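Minutes of the kitchen meeting, Phuthong House
28/11/2025
Present: Napaporn Bunnag (chair), Mohcine Alaoui, Siriporn Yensuk, Hưng Lưu (minutes). Apologies: Prapai Kongkaew.

1. Minutes of the last meeting
They were accepted with one correction. The price of the shelf was 93, not 39.

2. Plates and serving
Siriporn asked that the light blue plate stays on the counter for the vegetables at the shared lunch. Mohcine would like the corn to be served whole. It was agreed.

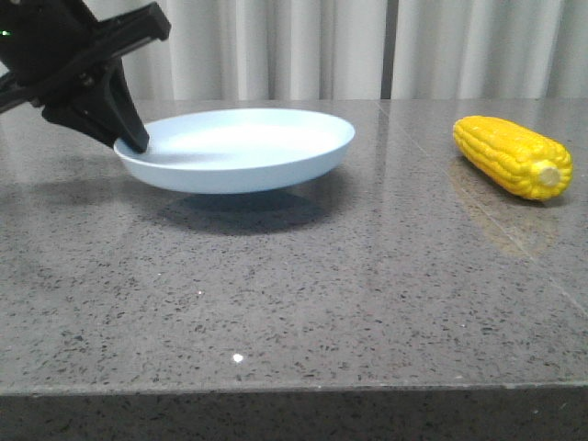 Siriporn will also ask Prapai if she can lend two big bowls until the end of November. The budget for the lunch stays at 400. Mohcine has spent nothing from it yet.

3. Counter and curtain
Napaporn reminded us that the speckled grey counter must be wiped after each use, also at the back, near the curtain. She proposed to take the curtain down for washing before the lunch. Mohcine was afraid that the folds will not hang so well afterwards.

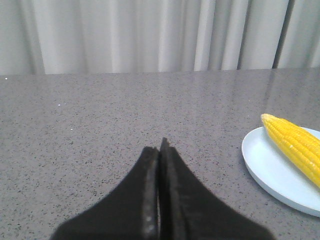
After some discussion we decided to wash it at a low temperature and to hang it again the same evening. Hưng will do this.

4. Other matters
The offer from Ristent for new taps is 300. We wait for a second offer before we decide.

Next meeting: Napaporn will send the date by e-mail.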